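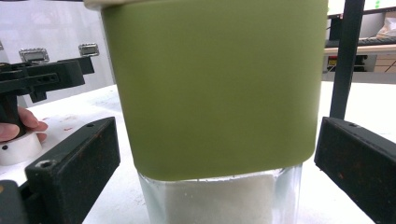 Mathias Kälin was asked a simple question at the Arkberg council meeting in January and took 10 minutes not to answer it. Will the Merrick bus line keep running after the summer?

He talked about hard choices. He talked about his years on the council. Then he read part of a letter to residents that most of us had already thrown out.

The line costs less than the new parking signs. Roughly 960 people use it in a week, many of them with no car.

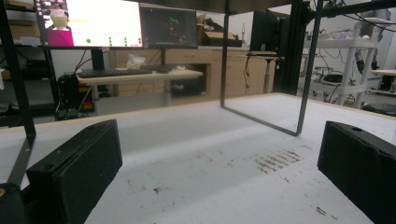
A white tabletop with dark streaks and a thin black metal stand.

Rin Furukawa, who holds the other seat for our ward, said she would vote to keep the line. I don't agree with her on much, and her tax plan is a bad one. But she gave a yes in under 30 seconds. Kälin has until the budget vote to give us his answer, and he should do it in public.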